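Visit report: Stedine small appliance test house, Wulbridge

Open day, December 2025

The Stedine test house occupies a two-storey brick building on the east side of Wulbridge, behind the bus depot. It tests small household electrical goods for importers and for councils that run reuse shops. The open day was arranged for people who do portable appliance testing as part of another job. I look after electrical safety for the Drendville reuse shops, so most of what follows is written with donated goods in mind.

Registration was on the ground floor at 9.30. There were 40 places and all were taken. Visitors were split into groups of eight and each group was given a running order. Ours was reception and sorting, chargers and adapters, heating appliances, flexible cords, and then a talk on record keeping. Parking is poor. The depot car park is signed for staff only and the nearest public one is on Mill Lane, ten minutes on foot.

Reception and sorting

Esko Hakala runs the intake area. Every item gets a job number on arrival and keeps it until disposal or return. The number goes on a tie-on tag, not a sticker, as stickers come off during the heating tests and leave glue that has to be cleaned away with solvent. Items are sorted by class of construction first and by type second. Class I goods (earthed metal parts) go to the left-hand racking and Class II goods (double insulated) to the right. Anything with no rating plate goes to a quarantine shelf and is not powered at all until someone senior has looked at it.

Hakala's figures for May were on the wall. Of 221 donated items received that month, the largest single cause of rejection was damage to the flexible cord, followed by missing or unreadable markings. Electrical failure came third. This agrees with what we find in Drendville, where a good visual check removes most of the bad stock before an instrument is switched on.

Chargers and adapters

This section took up most of the morning. Pirjo Salminen led it and spoke without slides.

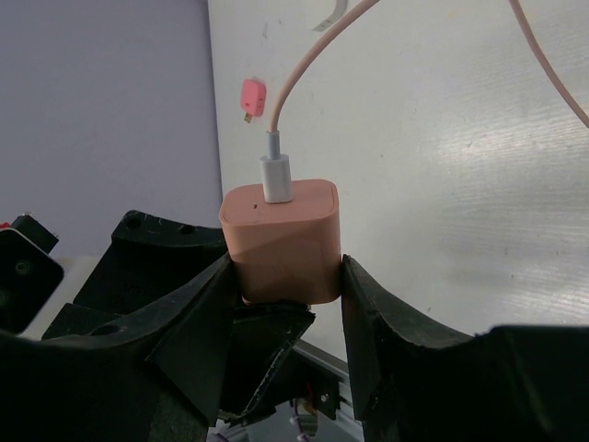

Her main point was that a USB power adapter has to be judged on its markings, its casing and its pins, in that order. The rating plate should give input voltage, output voltage and current, the maker or importer, and a model reference. If the model reference is missing, there is nothing to check a recall notice against, and the item should be scrapped. She would not accept a paper label on its own.

On casings, the group was shown how to twist the two halves gently by hand. Movement at the seam means a weak bond, and a weak bond means that the casing may open when the plug is pulled from a tight socket. Stedine follows this with a drop test from one metre on to a hardwood board. Pins are checked with a gauge for length, spacing and distance from the edge of the plug face. Salminen recommends that any shop handling adapters buys a pin gauge before it buys a second test instrument. We do not own one and I have put in a request.

The insulation resistance test is done at 500 V d.c. between the input pins joined together and the output contacts. Someone asked whether this can harm a good adapter. It should not, provided that the operator does not apply the test across the output. There was some discussion of touch current as an alternative, which took us past the time allowed.

Load testing followed. Each adapter is run at its stated output until the casing temperature stops rising, and the readings are taken with a thermocouple fixed under tape. Two readings are taken, one on the largest face and one at the seam. Salminen warned against infrared thermometers for this work, as glossy plastic and matt plastic can read differently at the same temperature.

Heating appliances

Joni Mäkelä covered toasters, kettles and hair straighteners. Earth continuity is measured to every exposed metal part that the user can touch, including the screws on the base. He prefers to flex the cord along its full length during the test and to watch for a jump in the reading. Kettles are filled to the maximum mark and boiled 2 times before the insulation test is done, so that any damp path shows up.
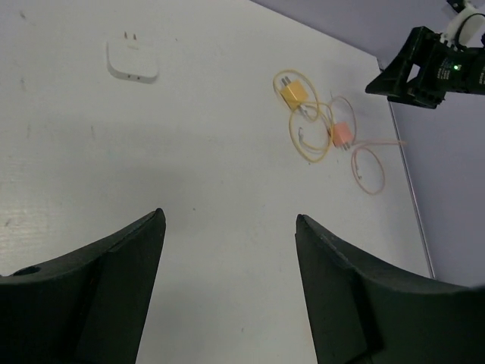

He also spoke about benches. An insulating surface is needed, with a residual current device on the supply and an emergency stop within reach of the operator and of a second person. The benches are wiped down at each change of shift, and crumbs are treated as a fault in their own right.

Lunch was soup and rolls in the upstairs canteen. Vegetarian food had run out by 12.40.

Flexible cords

The cord room has a flexing machine made by Valtonen, which swings a loaded cord from side to side while current is passed through it. It was running during our visit and is loud enough that the explanation had to be given in the corridor.

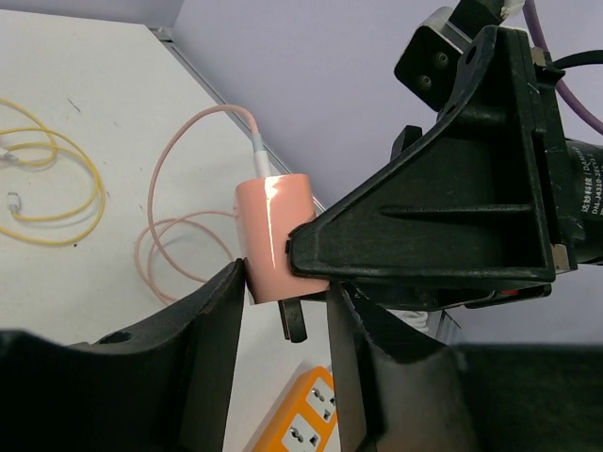 Failures nearly always occur within a few centimetres of the strain relief. For donated goods the practical check is to bend the cord lightly at both ends and look for cracks, discoloured plastic or a sleeve that has pulled back to show the inner cores. Repairs with tape are an automatic fail. Cords should be stored in loose coils, fastened with a reusable strap, and never wrapped around the appliance.

Record keeping

Vilho Juntunen gave the closing talk. Stedine keeps results for six years. He advised recording the measured value in every case, as a bare pass or fail gives no warning of a slow decline. Zulema Painemal asked how this applies to items that are sold within a week. His answer was that the records still show drift in the test instrument, and that he had found a faulty lead by this means.

Handouts will be sent by email. The pin gauge drawing is on page 8 of the adapter handout.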